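We moved our customer feedback forms over to Hiseteo last month. A few people asked how it went, so I'm putting the notes in one thread. 1/11

Background: we send one short form after every order and a longer one each spring. The old tool was fine until it capped us at 772 replies a month. After that it still took the answers but hid them until you paid. 2/11

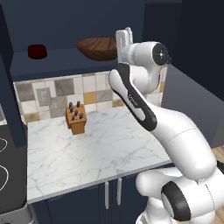 Customer Insight Team, Woltodley
Moving the forms took two afternoons. There is an import button, but it only reads plain question lists. Anything with a skip rule had to be built again by hand. We had 132 questions across all forms and dropped a good few of them on the way. 3/11

The editor is quick. You type the question, pick the answer type and drag it where you want it. Copying a whole page of questions works. Copying a single question into another form does not, so I keep a spare form full of our standard ones and copy the page. 4/11

Skip rules are set on the answer, not on the question. If you are used to Sollside this will feel backwards for a day or so. Check every route in preview before you send. I missed one and customers who ticked "collected in store" were asked about the courier. 5/11

Email sending: we uploaded a list of 1956 addresses. It threw out duplicates without saying which ones. I now clean the list in a spreadsheet first so I know what has gone in. 6/11

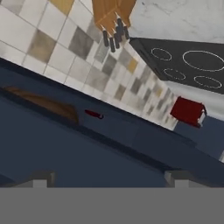 Kitchen tiles and knife block, computer render.

We got 1426 replies to the spring form, with one reminder. The reminder went out at 10 in the morning and most of the late answers came in before lunch. I would not send a second one. 7/11

Reports are the weak part. The charts are clear enough but you can't change the order of the bars, and the PDF puts one chart on each page. I export to a spreadsheet and make my own. The export keeps the full question wording as the column heading, so expect very wide columns. 8/11

Free text answers can be tagged. Tags are shared across all forms, which helps when the same complaint turns up in different places. You can't merge two tags. We have "delivery" and "deliveries" and are stuck with both for now. 9/11

Someone asked about Chaturvedi. We tried it for a week in June. Better reports, and you can merge tags, but the form would not save half-finished answers on a phone. Most of our customers answer on a phone so we left it there. 10/11

Support replied to me the same day twice and once after four days. We are on the yearly plan with three logins. If you only send one form a year, the free plan should do, though it puts their logo on the last page. 11/11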